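Flaltero 2, prateleira metálica de encaixe: avaliação após cinco meses

A Flaltero 2 é uma estante de encaixe sem parafusos, vendida pela Jumwood em módulos de cinco níveis. Comprei dois módulos em janeiro para a arrecadação da oficina, onde substituíram uma estante de pinho que já cedia ao centro. Paguei 157 euros por módulo, portes incluídos.

Montagem

Os montantes vêm divididos em duas metades, unidas por uma manga interior. As longarinas encaixam em ranhuras em forma de gota e descem com pancadas de maço de borracha. O maço não vem incluído. O primeiro módulo levou 50 minutos; o segundo, menos de meia hora. As instruções omitem a orientação da manga, que só entra até ao fundo com o rebordo virado para cima.

Capacidade de carga

O fabricante indica até 471 kg por módulo, com carga distribuída e pés nivelados. Não testei esse valor. Com caixas de ferragens no segundo nível e latas de tinta no terceiro, medi uma flecha de 3 mm a meio da longarina frontal. Ao retirar a carga, a longarina voltou à posição inicial.
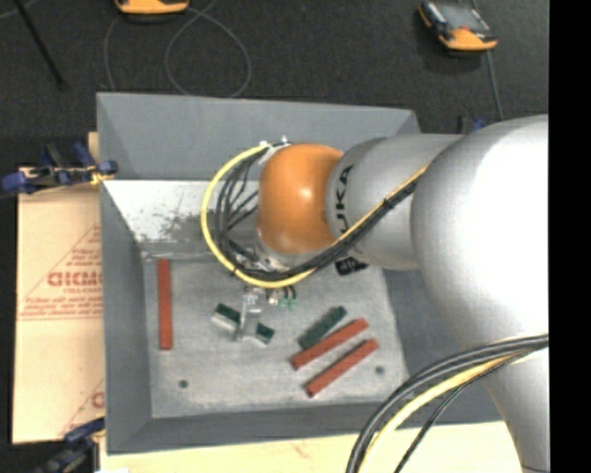 A rigidez lateral é o ponto fraco. Sem fixação à parede, o módulo oscila quando se puxa uma caixa pesada do nível superior. As duas cantoneiras fornecidas resolvem o problema em alvenaria; em gesso cartonado são precisas buchas próprias, compradas à parte.

Acabamento

A pintura a pó é uniforme nas faces e fina nas arestas das ranhuras. Em dois encaixes saltou durante a montagem e apliquei primário. Os painéis são de aglomerado cru de 6 mm e absorvem humidade pelos topos. Samer Salameh, que usa o mesmo modelo numa cave, selou-os com verniz aquoso antes de os colocar.

Comparação

A Skultuveck equivalente tem painéis de chapa e travamento traseiro em cruz. Custa mais e obriga a aparafusar, mas dispensa a fixação à parede com cargas médias.

Classificação: 7 em 10. Adequada para interiores secos, encostada a uma parede sólida. Para garagens húmidas, convém orçamentar já painéis de substituição.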